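Ferkon Solid Worktop, Speckled White

Range: Ferkon Kitchen
Made in: Skitthorpe
Depth: 650 mm
Thickness: 26 mm
Lengths: 2 m and 4 m
Finish: matt
Availability: in stock, 4 m lengths to order

A solid white worktop with a fine speckle, made for everyday kitchens. The colour runs through the full thickness, so a cut edge looks the same as the face and needs no edging strip. Light scratches can be rubbed out with a fine abrasive pad and a little water. Deeper marks can be filled and sanded by a fitter.

The 650 mm depth leaves room for pipework behind standard base units. It can be trimmed at the back where the wall runs out of true. Please measure at both ends and in the middle before you order, as cut lengths cannot be returned.

Fitting

Store the worktop flat and indoors for two days before cutting. Joints are made with the Gerkley colour-matched adhesive, sold separately. One tube does roughly four joints. Leave a small gap at each wall and seal it with silicone. Cut-outs for hobs and sinks must have rounded corners, and any overhang beyond the base units needs a bracket under it.

Care

Wipe with warm water and washing-up liquid. Limescale comes off with a weak vinegar solution, rinsed well. Do not use drain cleaner or paint stripper on the surface. Always use a trivet under pans and a board for chopping.

Delivery

Lengths of 2 m come on our own van. The 4 m lengths need two people at the address to help unload, and clear access from the road. Upstairs flats should ring first. Samples are posted free, one per colour.

White worktop in a kitchen layout 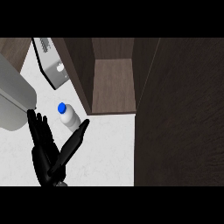
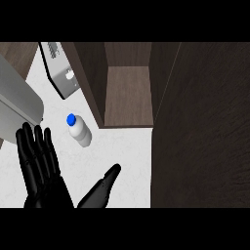

Customer comments

Ramasamy: We've had the 2 m length in since November and it has been fine so far. Tea stains wipe off if you get to them the same day. The adhesive set quicker than I expected, so have your clamps ready before you open the tube. Would order again, though I'd ask for a second sample to check the colour against the wall tiles.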